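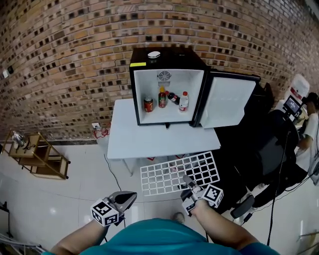 The mini fridge on its folding table by the brick wall, door open, four drinks inside.

Lornmont shared workroom – progress report
July 12, 2020
To: Olesia Harasym
From: Trilok Mittal

Hi Olesia,

You asked for something short on how the room is coming along, and I'll try, but you know me. The big news is that we have a fridge! It's a little black one with a white inside, and it lives on the white folding table against the curved brick wall, close enough to the outlet. I had my doubts about putting it at table height (Issa wanted it on the floor), but you can get a drink without crouching and I've come around to it completely.

It came out of the comfort money, along with a second kettle that I'm still waiting on. Dae-han found the fridge through Skotholm, who were clearing out an office, so we paid less than the line in the budget and I'd like to put the difference toward a proper stand. The folding table is fine for now – I just don't love it as a forever answer. If you're okay with that, a one-line reply is plenty and I'll keep it with the receipts.

So far we're using the fridge for drinks only. Cans and bottles stand on the bottom, and there's usually one lying down toward the back, which I keep setting upright and somebody keeps putting back the way it was. Food is a bigger conversation. Brijesh wants to allow lunches, and I said let's get through August first and see how people treat it. I've asked for names on things, and I'd say the results are mixed.

The rest of the room is more of a work in progress. The wooden shelf cart is staying on the left side, and I've stopped trying to find it a better home. The desk end is in use most of the day now, which was the whole point of the grant, so I'm very happy about that. The floor still needs attention. There's litter under the fridge table that I'd like gone before your visit, and too much black cable running over the tile. Issa is pricing cable covers from Tarno and I should have a number for you soon. The white grid tray needs a spot off the floor too, and I'd rather give it a hook on the wall than buy another cabinet.

We did lose time on the electrical check. It was meant to be done in the first part of the work and it got moved 2 times, both times by the contractor. It's booked again, and until it's signed off I'm not adding anything else to that wall – so the kettle will have to wait in its box even if it shows up tomorrow.

Still open on my side: the stand, the cable covers, the food question and a decent trash can with a lid. Dae-han is taking the trash can and I've got the others. I'll send the receipts in a separate email so this one doesn't get any longer.

Come by when you can, and bring your own drink or take one of ours!

Trilok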